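3.2 Surface preparation and the tape grid

All placement trials used the same work surface, a large flat table covered with brown kraft paper and marked off in blue painter's tape. We chose paper over a printed mat for practical reasons. It is cheap and matte, it can be replaced between series, and the tape comes away from it without leaving glue on the table underneath. The paper was pulled tight by hand and fixed at the sides before any tape went down.

The grid was laid by eye from pencil ticks along the edges of the paper. Dayana Cusi put down the long strips first and the cross strips after them. Where a strip ran short or tore, it was continued with a new piece, and the two ends were not always lined up. Tape that bunched was pressed flat with a thumb and left in place. The cells are therefore close to square but not identical, and we treat a cell as a label for a region of the table — it is not a unit of length. Distances reported in Section 4 were taken with a steel rule and do not depend on the tape.

Wear was the main concern. Strips fray at the ends and at the crossings, and raised tape can tip a light object or stop it sliding. In the Otley series we lost 9 trials to lifted tape before we began checking the surface each morning. The paper also creases with use. Light creases were accepted. A fold that could be felt with a fingernail meant a new sheet.

Lighting was left as it was in the room. Daylight falls unevenly on the paper, and the contrast between tape and paper changes from cell to cell. Rajkumari Khurana, who coded the placements, worked from the cell borders and went back to the written log wherever a border was hard to make out. 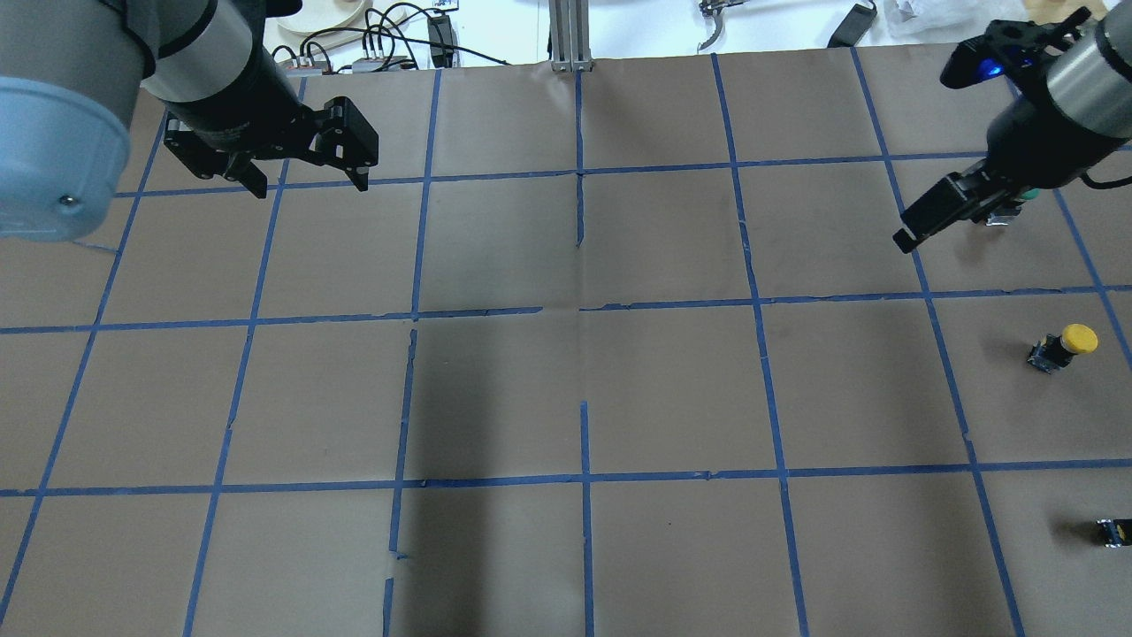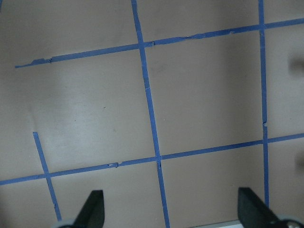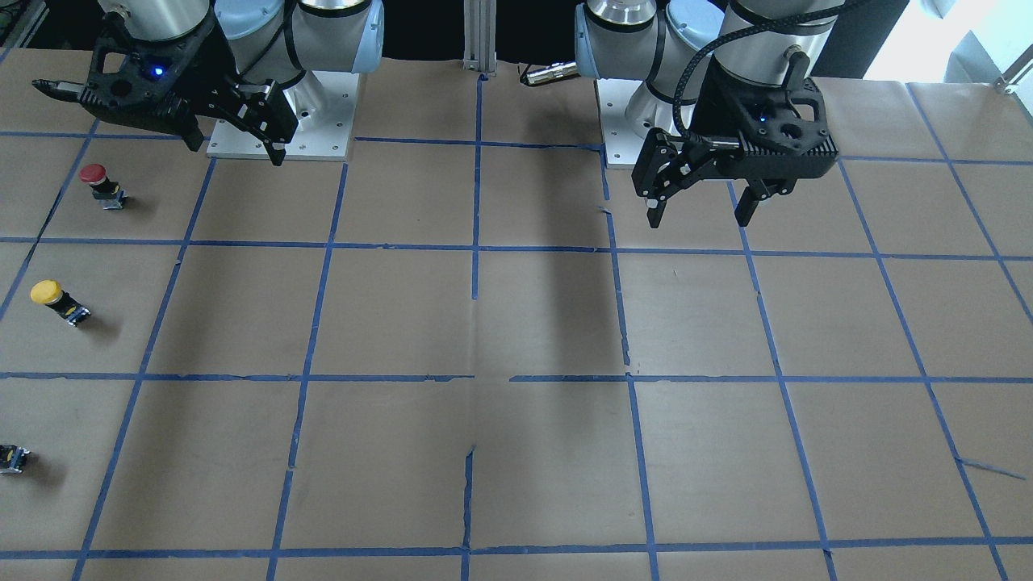 Figure 2. The work surface: kraft paper divided into cells with blue painter's tape. In the first panel a small object with a yellow cap stands in a cell on the right; the second panel shows torn and ragged tape along the upper strip.

3.3 Scoring

A placement was scored by the cell in which the base of the object came to rest. If the base touched tape, the trial was given to the cell holding the larger part of it. If neither cell clearly held more, the trial was marked as a border case and kept out of the main analysis. Objects that fell over were scored where they lay and flagged.

Across the Nazari and Londum series this gave 3,857 scored placements. Both authors scored the first 2 sessions of each series separately, then compared sheets and settled the differences by talking them through. Most of these concerned objects resting on a crossing, where up to 4 cells meet and the tape is at its roughest. The rule for crossings was rewritten in November, and all earlier border cases were scored again under the new wording.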